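Ziltik hand-held gripper kit – gallery

Ziltik sells a pair of hand-held grippers for people who want to record household work and teach it to a robot later. Plukeck, the small shop in Ustudville where I buy most of my tools, lent me one kit in February, and I have used it since then for my own project, Tierney. This page collects my notes on the kit. It was last changed on 16 May 2024.

The kit has served me well for 7 sessions. We kept 1,052 recordings, and I hope to reach 2,000 before the summer is over.

Both hands at the chair

One gripper goes in each hand, and each carries a white cube with black-and-white markers on its sides. I was afraid the cubes would disturb my wrists, but after the first hour I did not think of them any more. Slippers are fine for this work, and on a hard floor I even prefer them.
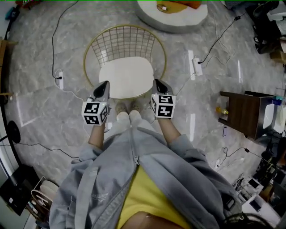
Holding the towel

Soft cloth is the hardest test for any gripper, so I gave it the most time. The jaw takes a thick fold of the white towel at its lower end, while the second gripper comes in from the left side. With a big towel the far part hangs as it likes, and you need some patience to learn this.

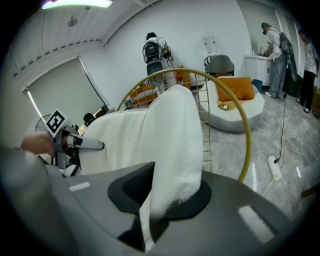

My colleague Garnet Turcotte has smaller hands than me and found the handle a little too wide. She asked Ziltik for a narrower one and got a polite answer, but no date. For me the size is good. After about 40 minutes my thumb becomes tired and I make a pause, as I would do with garden scissors.

The manual is short and mostly clear. Only the chapter on calibration I had to read several times, and the drawing in it shows an older model of the jaw. Plukeck has a corrected page at the counter – ask for it when you collect the kit, they do not put it in the box.

Spare jaws are sold in pairs only. I have ordered one pair and will add a note when I have tried them.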